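Setting up the Orketti cell for CPU removal

These steps apply to the two-arm Orketti cell with the Plerkness gripper. Do them after a fixture swap, after a gripper change, or when the arm starts missing the CPU pocket.

1. Lay the tower on its side on the slotted table with the side panel off and the power supply toward you. Push the case against the stops. Leave the drives in place.

2. Set the gray fixture plate to the left of the case and bolt it down finger tight. Check that it does not touch the case, then tighten the bolts.

3. Clear any loose cables away from the socket. A SATA lead that rides up will catch a finger on the way down.

4. In Famelar, load the tower profile and jog the arm to the socket at 20 percent speed. Stop above the processor lid and teach the point. Save it as 200.

5. Jog to the square pocket at the left of the plate. Lower a spare CPU into it by hand first, and use that to teach the place point. Save it as 239.

6. Remove the spare. Run the cycle 2 times at low speed with a scrap board before you put a good one in.

7. If the CPU lands tilted, reteach 239 only. If it comes out of the socket crooked, check the finger pads for wear and reteach 200.

Wipe the finger pads with a dry cloth at the end of each shift. Replacement pads are in the Matos drawer.
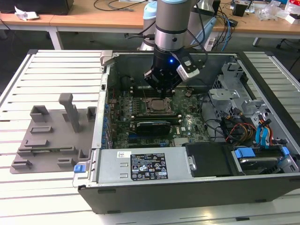
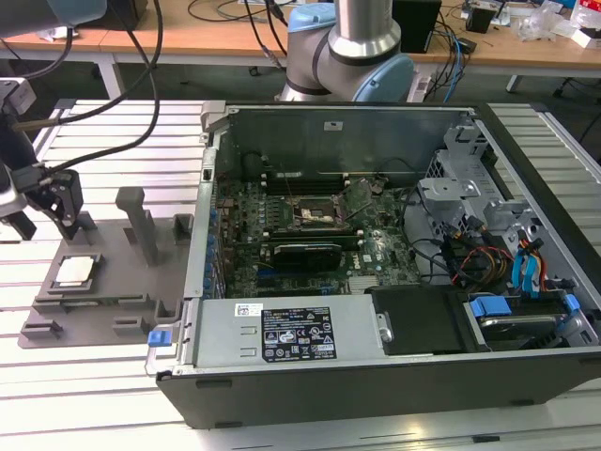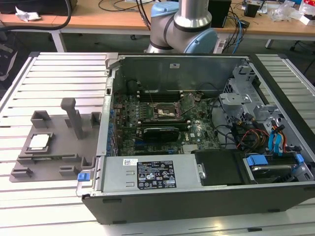
Gripper over the socket (first picture); CPU in the fixture plate and socket empty (second and third).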